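Careers > Operations > Pest Control and Hygiene > Site Inspector

About us Services Vacancies Apply Contact

Pest Prevention Inspector, Food Sites

Reference: 2562
Employer: Arkell Saltuline
Contract: permanent, full time, 37.5 hours a week
Closing date: August 12, 2023

Arkell Saltuline carries out contract pest prevention for bakeries, cold stores, packing plants and commercial kitchens. We have a vacancy for an inspector to cover an established round of 70 sites. The post reports to the area technical manager and is field based, with one office day a fortnight for records and stock.

The round was reorganised in July. Sites are now grouped by type of risk as well as by postcode, so the postholder will see more dry goods storage than in previous versions of this job. Most visits take place between 06:00 and 14:00. Night visits are needed at 4 of the bakeries, where ovens and conveyors can only be opened up when the line is stopped.
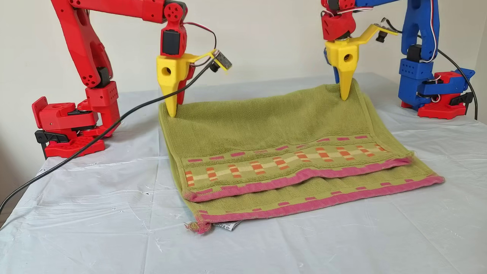

Red arm with yellow gripper at the corner of an olive-green towel.

Main duties

Carry out routine inspections to the agreed schedule, including roof voids, drains, loading bays, waste areas and the backs of fixed equipment.

Check, service and record all rodent monitoring points, insect light traps and pheromone traps. Catch trays are to be counted by species group and the figures entered before leaving site.

Identify droppings, gnawing, smear marks, frass, webbing and live or dead specimens. Where identification is uncertain, bag and label a sample and send it to the laboratory with form 413.

Write proofing recommendations in plain terms – location, size of gap, material to be used, and who is responsible for the repair.

Attend call-outs within the response time given in the client's contract. Where there is a risk to product, the inspector informs the site's quality manager in person and notes the time in the site folder.

Keep pesticide stock records and carry out an environmental risk assessment before any rodenticide is placed outdoors. Permanent baiting is not our default and must be justified in writing. 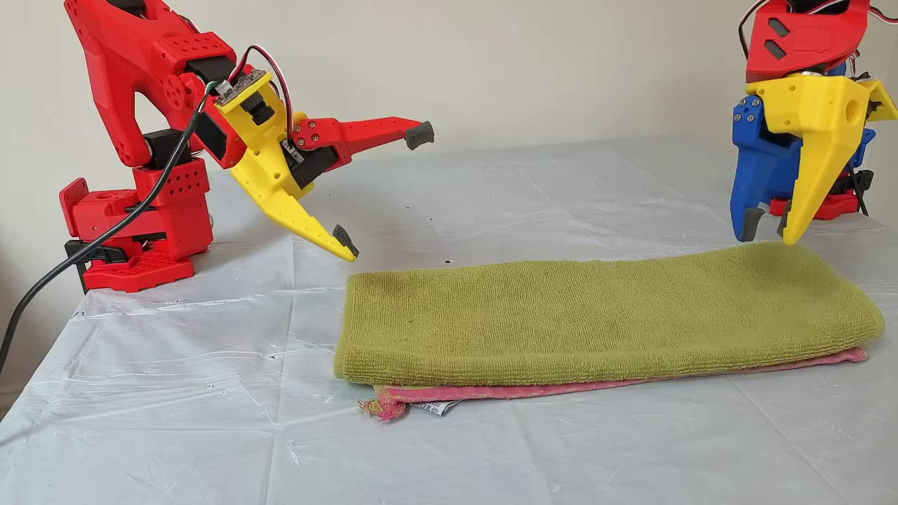 Robot arm on a red base, clamped to the edge of the table.

Essential requirements

A Level 2 award in pest management or an equivalent qualification.

Two years of field work, with at least one of those years on food manufacturing or food storage sites.

Working knowledge of stored product insects, in particular flour beetles, grain weevils and warehouse moths.

A full driving licence valid in the UK.

Ability to work at height from ladders and platforms, and in confined areas such as ducts and floor voids. Training is given where certificates have lapsed.

Clear written English. Reports are read by third-party auditors and are not rewritten by the office.

Desirable

Experience of supporting a client through an unannounced audit. Familiarity with the Kaltel reporting system, which we use for trap data and trend graphs. A fumigation qualification would be useful but carries no extra payment at this grade.
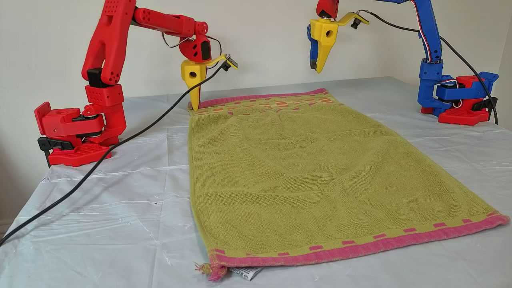 Pay and conditions are set out in the job pack. A van, fuel card, phone and protective equipment are supplied. Call-out duty is one week in four and is paid as a standby allowance plus time worked. Annual leave is 25 days plus bank holidays. Leave in the last two weeks of December is limited, as several clients use the shutdown for deep cleaning and treatment.

The probation period is six months. During the first four weeks the new inspector accompanies a senior inspector and does not sign reports alone.

How to apply

Send a CV and a covering letter of no more than two pages to the recruitment desk, quoting the reference number. The letter should describe one infestation you have dealt with on a food site: what was found, how the source was traced, and what was done to prevent a return. Please leave out the client's name.

Shortlisted applicants will be asked to a practical assessment and interview at our Younis depot. The assessment consists of a specimen identification test and a written site report. Hand lenses are provided, and applicants may bring their own reference books.

Applications received after the closing date will not be considered.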